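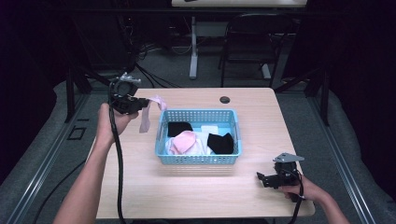 From: Leobardo Quintero
To: Studeldale automation list
Date: Dec 22, 2022
Subject: Re: Sunach hand-held gripper kit, worth it for cloth?

Hi all,

Long reply coming, sorry in advance, but I've been having a great time with this kit and I'd love to see more people on the list try it.

Camacho wrote:

> Has anyone used the Sunach two-hand kit for soft stuff? We're
> looking at it for the Fleltgate shop. I've read the product page
> twice and still can't tell how it feels after an hour. Also:
>
> 1. Do the cables get in the way?
> 2. Can it pick up one piece of cloth out of a pile, or do you
> get three at once?
> 3. What else do we need to buy to get going?
>
> Our people fold and sort by hand now and we'd like to record
> them doing it before we spend anything on arms.

We've had ours set up since June, and cloth is nearly all we do with it. The table setup is very plain: light wooden table, blue plastic basket with the little square holes, a few pieces of fabric in black, pink and white, and one person with a gripper in each hand. You lift a piece out, you lay it down, you fold it, you put it back. Then you do it again a lot of times. We have 478 good recordings of basket work so far, and 140 of those came from people who had never held the grippers before that day!

On the cables. Each gripper has its own black cable, and they run back along your forearms and down over the near side of the table. I was ready to hate this. For basket work I stopped noticing after ten minutes or so, as your hands mostly stay in front of you anyway. It's worse when you cross your arms over, say to pass a piece from left to right with a twist. Leave plenty of slack and check that neither cable is under your foot before you start. I would still pay extra for a wireless pair if Sunach ever makes one.

On picking one piece. Yes, with practice. The jaws close on a thin fold of cloth very nicely, and a narrow strip will hang from them without any trouble. What people get wrong at first is going in straight down from the top, and then they come up with the pink one and half of the white one behind it. Go for a raised edge or a corner and pinch less than you think you need. Black on black is the hard case – you can't see where one piece ends, and you lose the feel of it through the grips. We keep two black pieces in the basket on purpose for that.

How it feels after an hour: tired in the wrists, a bit in the thumbs. The metal brackets on top put some of the weight up high, and you feel it when you hold one gripper up in the air while the other one works. Rest whichever hand is waiting on the table. We switch people every 300 seconds on long days and that has been plenty.

What else to buy. Not much came as a surprise. We put up an aluminum rail frame around the work area, which I'm very glad of, and it keeps the floor space marked out so chairs and spare tables don't drift in. Get a table with a cable hole if you have the choice. The laptop that runs the Sunach software can be a middling one. Ours is old and it copes, though exports are slow.

Things I don't love, so you have the full picture: the setup guide skips the step where you tell the software which hand is which (it's under Devices, then Pairs, and you have to restart after). The jaw pads pick up lint and want wiping down. And the grips are a little large for small hands. Two of our folks asked for a smaller size and there isn't one.

Even so, I'd get it again tomorrow. Watching somebody go from fumbling to folding a cloth neatly in an afternoon is a lot of fun, and the recordings are clean enough that we throw very few away.

Camacho, if your crew wants to try before ordering, come over to Studeldale in the new year and bring some of your own fabric. I'm curious how it does with heavier stuff, towels especially. Mornings are best for us.

One question back to the list: has anybody swapped the jaw pads for something softer? I have some thin silk that keeps slipping out.

Leobardo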